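Jokance Postcard Text Collection

Version 4

Overview

This data set holds typed copies of the messages written on the backs of 292 picture postcards, along with what could be read from the postmark, the printed caption and the address side. The cards came from two albums bought at an estate sale and from a shoebox passed on by the Damgaard family. Steinar Frandsen typed up the messages and maintains the files.

The collection is meant for people who study everyday writing: how people open a short message, how they talk about weather and travel, how they sign off when they run out of room. It is too small for training a language model and was not put together with that in mind.

What is in the download

cards.csv: one row per card
messages/: one plain text file per card, named by card number
places.csv: place names as written, with a modern spelling where one is known
notes.txt: open questions and doubtful readings 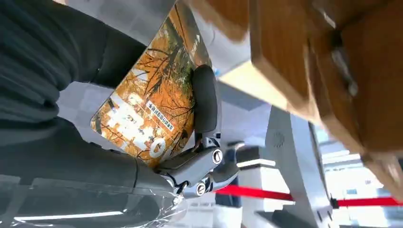 Columns in cards.csv

card_id: a number from 1 to 292. Numbers follow album order and say nothing about age.
caption_printed: the caption as printed, in its original script. Left blank if the card has none.
caption_english: a translation of the caption. Check these before quoting them.
month: month from the postmark, if legible
place_sent: place from the postmark, if legible
greeting: the opening words of the message
closing: the closing words, without the name
subject: one of weather, travel, family, health, holiday, other
legible: yes, partly or no

A total of 53 cards were never written on. They have a row in cards.csv and an empty message file, so that file counts match. Filter on legible and message length if you want written cards only.

How the messages were typed up

Spelling and punctuation were kept as written. Line breaks were kept too, which matters for cards where the writer turned the card and went on up the margin. Text in the margin follows the tag (margin). Words that could not be read are given as [?], one mark per word.

Each message was typed once, put away, and checked against the card at least a month later. Where the two readings differ, the second one is in the message file and the first is in notes.txt.
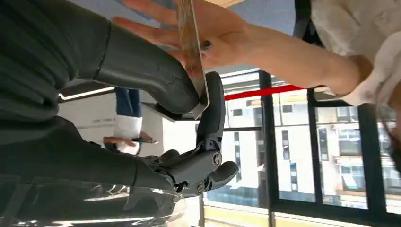
Names and addresses

Family names and street addresses have been removed from the messages. First names were left in. House numbers are replaced with a # sign, and the name of the town is kept. If you recognize a relative and would like a card taken out, write to the address in the download and it will be gone from the next version.

Known problems

The subject column was filled in by one person and is uneven. Many cards talk about both weather and travel, and the choice between them was often a coin toss.

Postmarks from November are overcounted in versions 1 to 3. A smudged stamp was read the same wrong way on 10 cards. This is fixed in version 4.

places.csv still has gaps. Flurkis and Nuledik both appear in messages as places the writer had visited, and neither has been found on a map. They may be nicknames for houses.
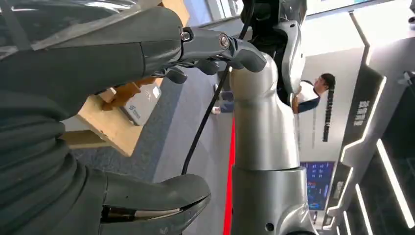 Open gripper and silver-gray robotic limb.

Changes in version 4

Corrected the month column
Added caption_english
Split greeting and closing into separate columns
Removed two duplicate message files

Use

The typed text may be used and shared freely with credit to the Jokance Postcard Text Collection. Card fronts are not part of the download, and rights to the printed pictures stay with their publishers.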